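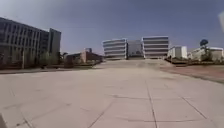
Clear sky over the paved plaza.

DETOLO - Families placing a death notice in the Detolo area will pay a flat fee of $80 starting in March, under a change announced by Terow Funeral Home and the weekly paper that prints its notices.

Until now the paper has charged by the line, with a separate charge for a photo. A long notice listing several generations could cost a family more than the flowers. The new fee covers one photo and any length up to 799 words. Notices that run longer will still be accepted, with the extra text printed in a second column at the old line rate.

The deadline is moving too. Notices must be in by 11 a.m. on the day before the paper goes to press. The old cutoff was the end of the business day, which the funeral home said left little time to check the spelling of names and the hours of visitation with the family.

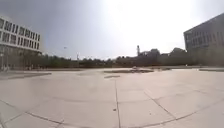

R. Hijazi
Staff Writer

Each printed notice will also appear online through Flulletent, the service that already hosts the funeral home's guest books. There is no added charge for the online copy. Families can ask to have the guest book closed to new messages at any time, and corrections to the online notice can be made after the service. Corrections in print will run free the following week if the mistake was made by the paper or the funeral home.

Older notices are being added as well. The funeral home has scanned 2,993 of them from clippings kept in its office, and they can be searched by last name, maiden name or church. Some of the clippings have no date written on them. Those are listed under the decade when it can be worked out from the text, and otherwise under "undated." Relatives who know a date of death are asked to bring in a prayer card, a copy of the certificate or a photo of the headstone so the entry can be fixed.

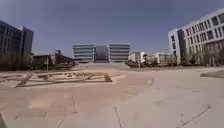
Buildings at the far side of the plaza.

Families who use another funeral home, or none, may send a notice directly to the paper at the same price. The paper will call the funeral home, crematory or cemetery to confirm the death before anything is printed.

Short notices giving only the name, age, town and time of service will stay free. Notices already paid for at the line rate will run as written, and no refunds are planned. Forms are available at the Terow front desk and at the newspaper office during regular hours.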